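Clearing a Bedroom Floor and Keeping a Woven Wastebasket in Shape

Posted under Bedrooms, by Tsegereda Tsegaye

A bedroom gathers trash slowly: a wrapper by the bed, a water bottle, a bag from something that was opened on the mattress. I do the floor before I touch the bed, and I do it in the same order every time.

Start with the wastebasket

If it is already full, empty it first. Otherwise you end up balancing things on top and picking them up twice. Foil wrappers and snack bags take up a lot of space for what they weigh. Flatten them, fold them in half and push them down the side of the basket. Crumpled ones spring back.

Take the basket to the trash. Set it down in the middle of the open carpet while you work and put it back by the nightstand when you are finished.

Lifting and carrying

Pick up a woven basket with both hands, on opposite sides of the rim. One-handed lifting pulls the rim out of round, and after a year or so the top row starts to come loose. Mine is a Flores basket and the rim has been rewrapped once with waxed cord. Keep your fingers under the top band if there is one.

Check underneath before you set it down again. Flat bits of packaging slide under the base and stay there until you vacuum.

Bottles

Plastic bottles go in the recycling, so keep them out of the basket. Tip out what is left in the bathroom sink, put the cap back on and stand them by the door. A bottle left lying on carpet with a loose cap can leave a damp patch, and on a light carpet the edge of that patch may show after it dries.

The top of the bed

Do this after the floor. Tools go back to the garage, and check that a drill has no bit in it before you carry it through the house. Frames waiting to be hung should lean against a wall, on a folded towel, with the glass facing in. A soft mattress lets them slip. Plastic bags that are still clean can be smoothed flat and kept for lining the basket. Throw out any with a split seam.
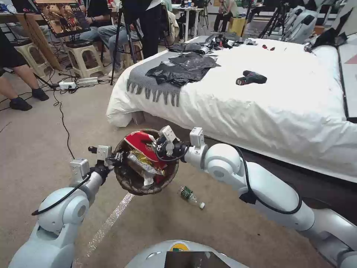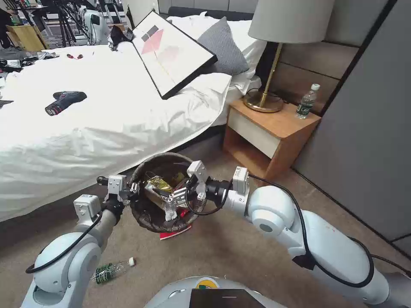

Knitted throws with a fringe should be shaken outdoors, then laid back with the tassels combed straight by hand. Crumbs caught in the knots will not come out in the wash.

Cleaning the basket

Every couple of months, vacuum the inside with the brush attachment. Wipe the weave with a barely damp cloth and let it dry upside down, away from the radiator. Do not soak it. For sticky spots I use a drop of dish soap on an old toothbrush, then go over the spot again with plain water. A paper bag cut to height makes a good liner and does not bunch at the bottom.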